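Perception and Planning Software Developer (fixed term, with possibility of extension)
Jedik Robotics – Kokham office
Posted Mar 24, 2019

We are a small software group and we are looking for one developer to join our work on Cundurach, our perception and planning stack for handling of household goods in shops and stock rooms. The position starts in April. The team has 4 people at present, and you would be sitting together with all of them, as we do not separate the perception side from the planning side.

Cundurach takes head-view video of a person doing ordinary shop work and produces from it a list of object states, grasp candidates and a short plan which a two-armed robot can follow. Our labelled set, called Huamán, contains 2,782 clips. Of these, 2,537 are used for training and the rest is kept for testing. The labelling tool was written in our office and it needs a new maintainer as well.

Handling of buckets, basins and bins, seen from the head:
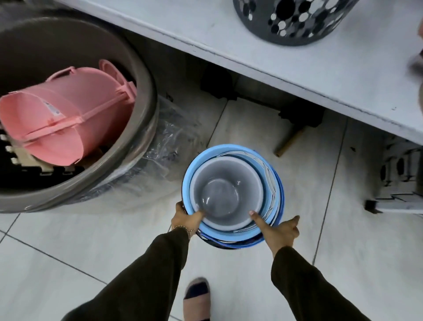
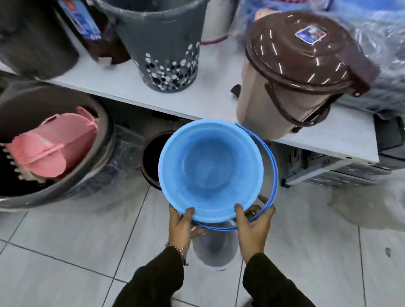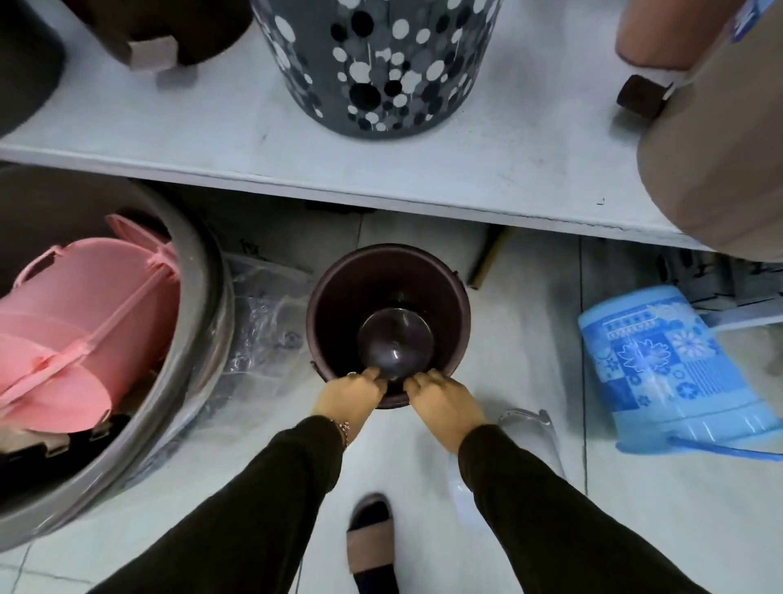 Your first task will be the module for nested and transparent objects. At the moment our segmentation makes one object from a stack of basins, and the planner then proposes to grasp all of it by the outer rim. For a stack like the light blue and gray one this could be correct or completely wrong, depending on whether the instruction was to carry the stack or to take out the inner bowl. The clear bucket on the tiles is a different problem: its rim and handle are hardly different in colour from the floor, and the depth estimate goes through the wall. We would like you to propose a representation where the planner knows that a container may be there with low confidence, and can ask for another view before it moves an arm. Plastic film around a basin should be treated in the same module.

What you will do
Write and test C++ and Python code for segmentation, containment and grasp ranking.
Improve the re-planning step, which is too slow when an object has changed its place. Median time is now 393 milliseconds and we want it to be clearly lower.
Maintain the labelling tool and answer the questions of the labellers.
Review the code of your colleagues, and accept that they review yours.

What we ask
A degree in computer science, engineering or a neighbouring field, or equivalent practice.
Good knowledge of C++ and of at least one deep learning library.
Some experience with motion planning or with multi-view geometry. Both is welcome but not required.
Readable English in writing. Several of us have learned it as a second language, so please do not worry about your accent.

What we offer
Full-time contract for two years, flexible hours and a desk near the test floor. Part-time at 80 per cent can be discussed.

How to apply
Please send a CV, a short letter and a link to some code which you wrote yourself – it does not need to be about robots. We organise a first talk by telephone, then a half day in Kokham with a small programming exercise. Travel costs are paid by us. Applications will be read until the position is filled.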